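Pidmont opens new adult learning centre at Ghumman House

Evening and daytime courses start in January, with 14 subjects on offer in the first term

Adults in Pidmont will be able to study for qualifications closer to home from January, when a new learning centre opens at Ghumman House on Bristico Road.

The centre will be run by Pimitz Learning, which already provides courses for adults at two other sites in the county. It replaces the classes held until last summer in the old library annexe, which closed when the lease ended.

Courses in the first term include English and maths at all levels, bookkeeping, British Sign Language, childcare, food hygiene, garden design and English for speakers of other languages. Most classes will run for two hours a week. Daytime sessions finish by 2.30pm so that parents can collect children from school.

Amna Niazi, head of Pimitz Learning, said: "People in Pidmont have been travelling a long way to get to an evening class, and for some of them the last bus home left before the class ended. We asked former students what they needed and the answers were mostly practical. They wanted somewhere near the bus station, with classes at different times of day and a proper person to talk to about which course to take."

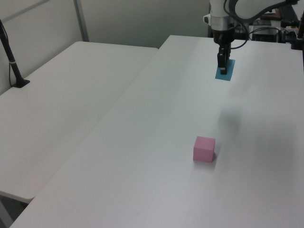 A pink block and a blue square on a white table.

English and maths courses are free to anyone over 19 who does not already hold a GCSE at grade 4 or above in the subject. Other courses carry a fee, with a reduced rate for people on certain benefits or a low wage. Fees can be paid in full at enrolment or spread over the term.

Ghumman House was built as council offices and has stood partly vacant for several years. The ground and first floors have been refitted with teaching rooms, a study area, a small kitchen for students and a lift to the upper floor. The rear car park has been resurfaced, and covered cycle parking has been added next to the side entrance.

Irfan Ghauri, who managed the refit, said: "The building was sound but the heating and wiring were past their best, and that took up most of the work. The rooms on the Bristico Road side have new double glazing, so traffic noise should be much less of a problem than it used to be."

Na-rae Moon has been appointed centre manager. She previously ran the enrolment office at the annexe and will be joined by Kohei Hoshino, who will lead on English for speakers of other languages. A further 92 places have been set aside on those courses following a long waiting list last year.

"Please come in and talk to us even if you have no idea what you want to do," said Na-rae Moon. "A lot of our students last sat in a classroom at 15 or 16 and are nervous about it. The first appointment is a chat and a cup of tea. There is a short assessment for English and maths, but that comes later and it can be done at home."

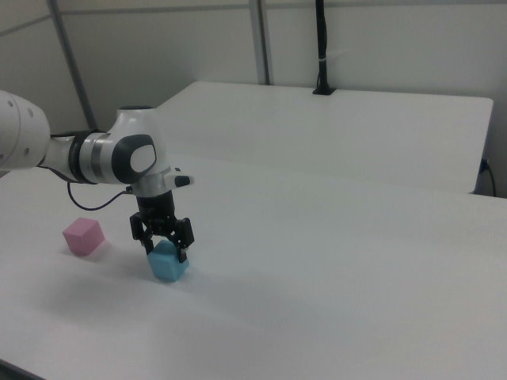 How to enrol

Enrolment is open now. Places can be booked by phone, through the Pimitz Learning website or in person at the Pidmont library help desk until the centre opens. Applicants should bring proof of address and, if they are asking for a reduced fee, a recent benefit letter or payslip.

Anyone who was part way through a course at the annexe can carry on from the same point and will not have to pay again for units already completed.

Notes to editors

Interviews with Amna Niazi and Na-rae Moon can be arranged on request. Please contact Naveed Arain in the Pimitz Learning press office.

A full course list for the January term is available from the press office.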